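Trilano Cell: Frequently Asked Questions About Setup and Care

Most of what gets said about this cell comes from people who have watched it run for one afternoon. These answers come from keeping it going on the Volico board line, where we had to find out which parts of the manual to believe.

Does it really set up in a morning, like the brochure says?

The arm does. You bolt it down, level it, run the startup routine, and it moves. If that's your idea of set up, fine. Getting it to pick a processor out of a socket without scraping the frame took us most of August.

Do I need the Brastico alignment software?

I'm not convinced. It draws a nice colored map of the work area and gives you a score at the end. We had a score we were told was excellent and the fingers still came down crooked. Teaching the pick point by hand, at the slowest speed, got us further. If the software came with your cell, use it for the first rough pass and then check everything it tells you.

How often should the fingertips be replaced?

The schedule says every 6 months. I don't trust any wear schedule that ignores what you're picking up. Look at the ridges under a bright light. When they start to look polished, swap both tips, even if only one looks bad. A new tip facing an old one will tilt the part, and you'll spend a day blaming the camera.

Which screws work loose?

Any of them, if you let them. The ones on the linkage go first on ours. Put a paint mark across each screw head and the plastic next to it so you can see movement without a wrench. Don't crank them down hard. The housing is plastic and you can strip it in one careless turn. Use the torque value on the sheet that came with your gripper, and ignore the number your coworker remembers from a different one.

Can I skip recalibration if I only changed the tips?

You'll be told yes. Try it on a scrap board before you believe it. Tips seat a little differently every time. We run 6 test picks on a dead board after any change at the wrist, however small, and all of them have to be clean.

Is the wrist camera good enough to line up on a processor?

Sometimes. The metal lid on a processor is close to a mirror, and overhead light turns it into a white patch with no edges. Before you touch the exposure settings, deal with the light: shade the bright side of the cell, then teach from the outline of the socket. The socket doesn't glare as badly and it doesn't move.

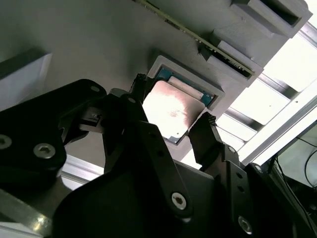

Grip force is the other half of this. The default is set for something tougher than a chip. Start at the lowest value that will hold the part and go up one step at a time. If the part slips, check the angle of the fingers before you add force, because a bad angle looks exactly like a weak grip.

What does error 51 mean?

According to the manual, a gripper motor fault. Every one we've had was the cable at the wrist. Power down, reseat the connector, make sure the cable has slack through the full turn of the wrist, and try again before you let anybody sell you a motor.

Is the Alemayehu service plan worth paying for?

For a shop with no one who likes this kind of work, maybe. What the plan covers is mostly cleaning, tightening, and a recalibration, and all of it is on this page. Ask what happens when the cell is down between visits, and get the answer in writing.

Will it run unattended?

Ours doesn't. It can, in the sense that no light comes on to stop you. I'd want to see a long stretch of clean picks on your own boards first, with your own lighting, before walking away from it.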